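How Robot Fingers Are Compared

Hadstead Workshop Notes for Young Readers
2022-05-12

A robot hand is called a gripper. Most grippers do not look like your hand. Many have only two fingers, and the fingers do one thing: they move together and they move apart. The shape of those fingers, and what they are made of, decides what the robot can pick up.

People who build robots test one gripper against another. They choose an object, pick it up many times, and write down each result. A hard block is an easy object. It has flat sides and it keeps its shape. A ribbon is a difficult object. It is thin, it is slippery, and it changes shape whenever it is moved. 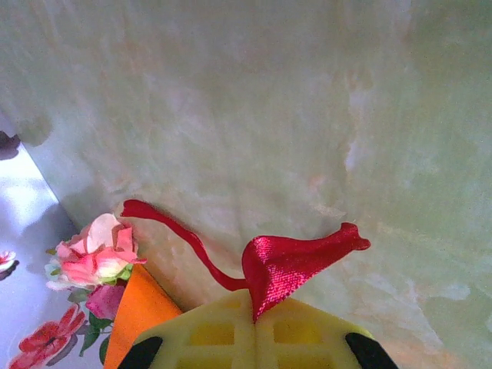

Prekine Carrillo

The camera used in this kind of test sits close to the gripper, near the robot's wrist. It moves when the wrist moves. For that reason the fingers always stay in about the same part of the view, and everything else seems to slide past them. The yellow part with the grid of openings is the gripper. The red satin ribbon comes out from between its two halves.

Why is there a grid?

A solid finger is stiff. If it presses on something round, it touches only a small area. A finger with openings in it can be made to bend a little. When it bends, it can touch more of the object, and the push is spread out. A lattice also uses less material, so the finger weighs less. A light finger is easier for a small motor to move.

Bending is not always helpful. If a finger bends too much, its tip may point the wrong way, and a thin object can slip out. Builders change the thickness of the ribs, make a new pair of fingers, and run the test again.

Why is ribbon hard to hold?

Put a ribbon on a table and try to lift it with two rulers, one in each hand. There is almost nothing to push against. The rulers have to meet exactly where the ribbon is, and they have to meet along their whole edge. If there is a gap between them, even a gap as thin as a sheet of paper, the ribbon can fall through.

Satin is also smooth. The force that stops two surfaces from sliding is called friction. Smooth cloth on smooth plastic has low friction. Rubber has higher friction, and many grippers have rubber where they touch things.

There is one more problem. A block has the same shape before and after you lift it. A ribbon can twist, fold or curl. The robot's computer program cannot store one picture of "ribbon" and look for that picture. It has to find the ribbon in whatever shape it has taken.
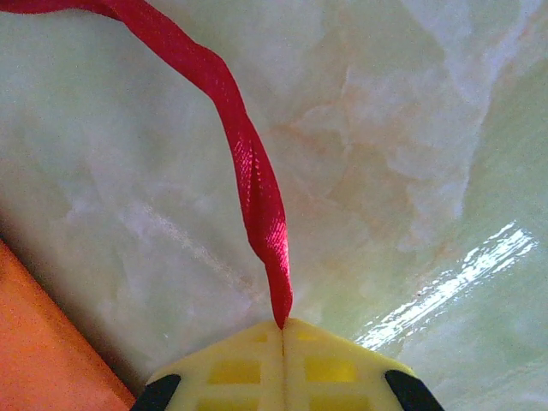
The tip of the ribbon is clamped at the seam where the two fingers meet.

How the Hadstead test is done

The test compares 2 sets of fingers. The first set is called Feltmont and has a grid. The second set is solid. Each set gets the same number of tries, and the same ribbon is used for both. If the ribbon were changed halfway through, the results could not be compared.

One try has these steps:

The ribbon is put down in a new shape.
The gripper opens and moves over the ribbon.
The fingers close.
The wrist goes up 20 centimeters.
The gripper holds still for 5 seconds.
The result is written down as "held," "slipped" or "missed."

"Slipped" means the fingers had the ribbon and lost it. "Missed" means they never had it. These are different faults. A slip may be the fault of the fingers. A miss is more likely to be the fault of the camera or the program, which sent the fingers to the wrong place.

The full test has 188 tries, half with each set. That is a lot of tries for one ribbon, but a small number would not tell us much. If you toss a coin four times, you may get heads every time. That does not prove the coin has heads on both sides. More tries make it easier to see which differences are real and which are luck.

What the camera can get wrong

Shiny surfaces are a common cause of trouble. Light bounces off them and makes a bright patch called glare. Inside a patch of glare the camera records only white, and any color or edge in that spot is lost. Satin has its own bright streaks too, and a fold in the ribbon can look lighter than the part next to it. A program that searches only for "dark red" will skip the pink streaks and may decide that there are two ribbons.

Try it yourself

You need a ribbon, two rulers, two rubber bands and a pencil.

Lift the ribbon with the bare rulers ten times. Write down held, slipped or missed each time. Next, wrap a rubber band around the end of each ruler and do ten more. Use the same ribbon and the same table. Ask someone else to drop the ribbon into place before each try, so that you do not choose the easy shapes.

Words to know

Gripper: the part of a robot that holds things.
Friction: the force that resists sliding.
Lattice: a pattern of bars with openings between them.
Glare: bright reflected light that hides what is under it.

The next set of notes, on suction cups, is planned for December.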